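La chaussette mauve

En janvier, le chauffage de l'immeuble Pitport est tombé en panne et j'ai décidé de ranger mes chaussettes. Je sais, ça ne réchauffe pas ! Mais j'avais renversé tout le tiroir sur la vieille table de l'atelier (achetée 300 francs dans un dépôt-vente de la rue Escobedo, avec ses taches de peinture et ses rayures en prime) et il fallait bien aller au bout.

Les grises, vite fait. Les noires, toujours la même histoire, il y en a qui tirent sur le bleu et on ne s'en rend compte que dans le tramway. Et puis celle-là, la mauve, toute seule. Je l'avais portée au phare de Zeltine, l'été où on dormait dans la camionnette, et je jurerais que sa sœur est restée là-bas, sous un siège ou dans un fossé, à 893 kilomètres de mon tiroir.

J'ai failli la jeter. Je l'ai pliée, plutôt, pliée en deux sur le bois. 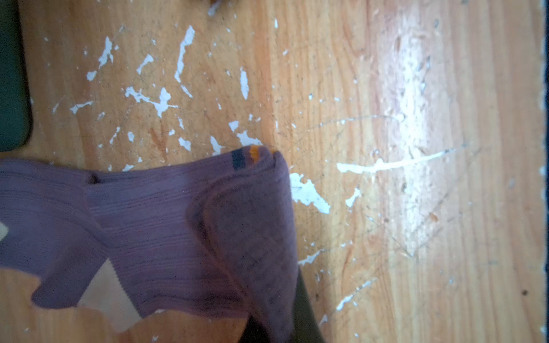

Dernière modification de la page : janvier, 18 h 40

Avec ses deux petites rayures, la bleu marine et l'orange, elle avait presque l'air neuve. Je lui ai fait une place au fond, à côté des chaussettes de ski.

Le soir, on a sonné. Un paquet de chez Londard, tout mou, sans mot ni expéditeur - et le cachet de Zeltine sur le timbre. J'ai posé le paquet sur la table et je suis allée chercher les ciseaux.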